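Household Textiles and Small Rooms
Handout 3: Folding dark and awkward cloth
Course notes, Benvinda Sampaio

Read this before the practical. Bring one black or very dark item from home, long if possible, with a strap, a tie or a contrasting band on it. A square tea towel won't do. Anybody can fold a tea towel, and most of the advice in print was written by people who tested it on one.

1. Where the advice comes from

Most folding methods you'll meet are sold on the strength of a finished drawer. I've never found that a finished drawer tells me much. It could have been folded in ten minutes or in two hours, and the items may have been picked because they fold well. Margarida Neves, who taught this unit before me, used to ask students to bring in a folding guide and cross out every instruction that assumed a large flat table. There was usually very little left.

The Quintela method, which some of you will have read about in the course pack, promises that any garment goes down to a packet in 7 folds. Olga Quintela is a careful writer and her chapter on shirts is good. I don't believe the number. With soft black cloth you lose track of the grain by the third fold, and then you're shaking it out and starting over. Count your restarts too, and see where you end up.

2. Why black cloth is its own topic

Creases and edges are hard to see on black. A fold that would be plain on a white pillowcase disappears, and you have to find it with your fingers. Two things help:

Light from the side. Overhead light flattens everything.

A marker. A stripe, a seam in another color, a buckle, a label. Any of these gives you something to line up against.

A strap is a mixed blessing. It tells you which end you've got, but it pulls the cloth down on its own side while you hold it up. Decide early whether it goes inside the packet or gets wrapped around it. Xiuying Fang's notes say always inside. I've had buckles print through thin cloth that way, so I'd say try both and look at the result after a night in the drawer.

3. Holding up, bunching, hanging

The plates for this section come from one small home room, with patterned paper on the walls and pieces of colorful cloth about the place. I prefer it to a studio. Look at how the black cloth behaves when it's raised: where it bunches, and which way the loose part wants to go.
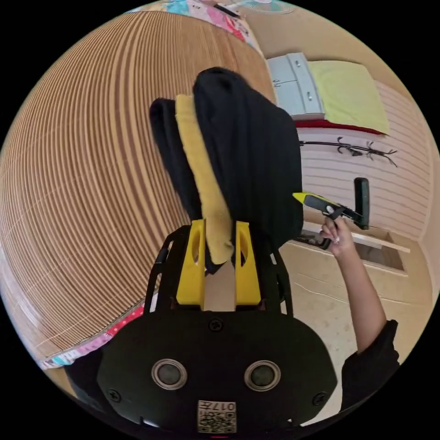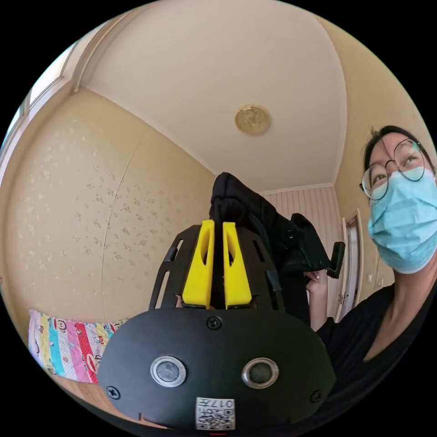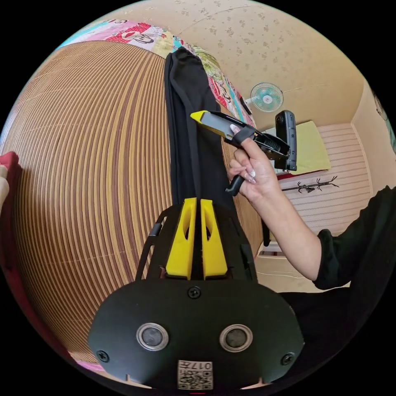
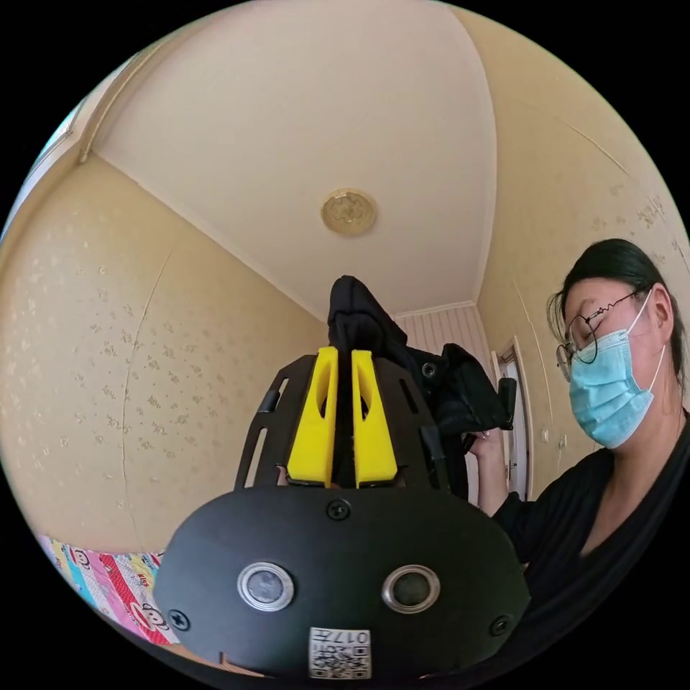
Plates 1 to 4. Black cloth held up in a small room. Plate 1: mustard-yellow strip against the black. Plate 2: strap and buckle to the right of the cloth.

Points for discussion:

In plate 1 the yellow strip runs down the middle of the bundle. If you had to fold this in half lengthwise, would you trust the strip as your center line? I wouldn't until I had measured from it to both edges. Decorative bands are often sewn on by eye.

Plate 3 has the cloth hanging as a long, narrow strip, with its top edge folded over. Compare it with plates 2 and 4, where it bunches at the top and spreads to the right. Which would you rather start folding from? Most students say the strip. Then ask how you'd get from one to the other without laying the cloth down.

4. Hooks, and what they don't solve

There's a black coat hook on the white slatted wall in plates 1 and 3. Somebody in every group says to hang the item up and be done with it. Fine for a coat. A soft item hung from one point stretches there, and in a small room the hooks are full by December. The Coritz leaflet recommends one hook per person, a rule I can't imagine surviving in any family I know.

The same goes for bought organizers. Annelies Michiels brought in the Prendow insert and the Flirnik divider last term, and we filled both with what people had in their bags. The Prendow held more. Both had to be emptied to reach anything at the back. The maker's sheet for the Flirnik says it takes 50 items, without saying how big an item is. Socks, I suppose.

5. Practical

Work in pairs. One person holds the cloth at shoulder height, the other finds the two long edges by touch and brings them together. Swap after 3 tries.

Then fold the same item alone, on whatever surface you have: a bed, a mat, your knees. Write down every restart.

Measure the packet at its thickest point, leave it in a drawer until next class, and measure again.

Written part: 300 words on one piece of folding advice you no longer believe, and what you saw that changed your mind. If nothing changed your mind, write about that. Please don't hand in a photo of a tidy drawer.

Reading for next time: the Quintela chapter on scarves and sashes, pencil in hand. Her remarks on silk can be skipped.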